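Room Attendant, Guest Bedrooms (Part-Time and Full-Time)

Odine House, Cullinane
Department: Housekeeping and Linen Services
Reports to: Housekeeping Supervisor
Reference: 865

Gastska Residences invites applications for the position of Room Attendant at Odine House, its extended-stay property in Cullinane. The positions are open to applicants with or without previous housekeeping experience. Applications will be reviewed as they are received, and the posting will remain open until all positions have been filled.

About the Property

Odine House provides furnished rooms and small apartments to guests staying from one week to several months. Most guests are visiting staff of the regional hospital, families of patients, and employees on temporary assignment. The house has 200 beds on four floors. Each floor has its own linen room, a service elevator landing, and a small staff pantry. The laundry is located in the basement and is operated by a separate team.

Because guests stay for extended periods, housekeeping at Odine House differs from hotel work. Rooms are serviced on a weekly schedule during a stay and given a full change between stays. Attendants are assigned to one floor and are expected to become familiar with its rooms, its supplies, and the service requests of its guests.

Summary of the Position

The Room Attendant prepares bedrooms for incoming guests, services occupied rooms according to the floor schedule, and keeps the linen room in good order. The greater part of each shift is spent on beds and floors. Attendants work in pairs during full changes and alone during weekly service.

Principal Duties

Strip beds and place used sheets, pillowcases, and duvet covers in the correct bags for collection.
Inspect mattresses, mattress protectors, and bed frames, and report any damage before the bed is made.
Make beds to the house standard, including fitting and squaring the duvet.
Vacuum and damp-mop floors, including the area underneath each bed.
Dust headboards, nightstands, lamps, window sills, and closet shelves.
Clean the bathroom and replace towels and toiletries.
Check that drawers and closets are empty after a departure, and record any property left behind.
Restock the floor cart and linen room at the end of the shift.
Complete the room sheet for every room serviced and return it to the supervisor.

House Standard for Beds

All guest beds are dressed in white. Applicants should be aware that bed making is the part of the work most closely inspected, and that training time is devoted to it accordingly. The duvet must be shaken out fully inside its cover so that the filling reaches each corner. It is then laid on the bed, drawn level on both sides, and smoothed by hand from the center outward. The overhang at the foot and sides must be even, and no part of the duvet may rest on the floor. Corners are straightened last.
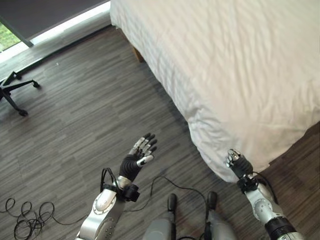
White duvet at a bed corner, over gray wood-look flooring.

A duvet that shows light creasing after it has been laid should be smoothed and pulled gently from the edges. Attendants should not pull sharply at a single corner, as this shifts the filling and strains the closures of the cover. A cover that remains heavily creased, stained, or torn is to be returned to the linen room and replaced. Attendants are not expected to iron on the floor.

Care of Floors

Gray wood-look floors must be vacuumed before they are mopped, and the mop must be well wrung. Standing water must not be left on the boards or along the baseboards. Beds are to be moved only by two people and must be lifted clear of the floor, never dragged. The feet of the bed should be checked at every full change, and worn felt pads replaced from the supply kept in the linen room. Small scratches are to be noted on the room sheet so that they can be repaired before the next arrival.

Hours and Schedule

Full-time shifts begin at 8:00 a.m. and end at 4:30 p.m., with an unpaid meal period of 30 minutes. Part-time shifts begin at 9:00 a.m. and end at 1:00 p.m. Schedules are posted in advance on the staff board and include some weekends and public holidays, which are shared equally among attendants. Requests for a fixed schedule will be considered after the training period.

Training

New attendants complete 2 weeks of paid training. The course is provided on site by Tutorari, the training service used by all Gastska properties, and covers bed making, floor care, safe lifting, the handling of cleaning products, and guest privacy. Training takes place in unoccupied rooms on the second floor. Each trainee is then paired with an experienced attendant until the supervisor is satisfied that rooms can be completed to standard without assistance.

Attendants who complete the training period and remain in good standing receive a one-time payment of $500 with their next regular wages.

Requirements

Applicants must be at least 18 years of age and legally permitted to work.
Applicants must be able to stand, bend, kneel, and reach for most of a shift, with or without reasonable accommodation.
Applicants must be able to lift a full linen bag and push a loaded cart.
Applicants must be able to read room sheets and product labels in English.
Reliable attendance and punctuality are essential.

Previous work in a hotel, hospital, care home, or commercial laundry is welcome but not required. Knowledge of a second language is an advantage.

Conduct and Guest Privacy

Attendants enter rooms in which guests have left personal belongings, sometimes for many weeks. They must knock and announce themselves before entering, and must leave at once if a guest asks not to be disturbed. Personal items on a bed or nightstand may be moved only as far as is necessary to complete the service, and must be returned to the same place. Papers, medicines, and electronic devices are not to be handled. If a bed cannot be made without moving such items, the attendant should leave clean linen on the chair and note this on the room sheet.

Pay and Benefits

Positions are paid hourly. The starting rate is stated in the offer letter and reflects previous experience. Full-time employees are eligible for paid vacation, paid sick leave, and the Gastska health plan. All employees receive uniforms, laundered by the house, a meal on each full shift, and a locker. Non-slip shoes are required, and their cost is reimbursed once a year on presentation of a receipt.

How to Apply

Application forms are available at the front desk of Odine House between 8:00 a.m. and 6:00 p.m., or may be requested by telephone from the housekeeping office. Completed forms should be marked with reference 865 and should state whether full-time or part-time work is sought, the earliest possible start date, and any hours at which the applicant is unavailable. A resume may be attached but is not required.

Selected applicants will be invited to a short interview followed by a practical session in a guest room, in which they will be asked to strip and make one bed. Speed is not assessed at this stage. Applicants who need an accommodation for the interview or the practical session should indicate this on the form.

The next training group begins in February. Applications received after the group is full will be held for the following one unless the applicant asks for them to be withdrawn.

Gastska Residences is an equal opportunity employer. All offers of employment are subject to verification of eligibility to work and a satisfactory reference check.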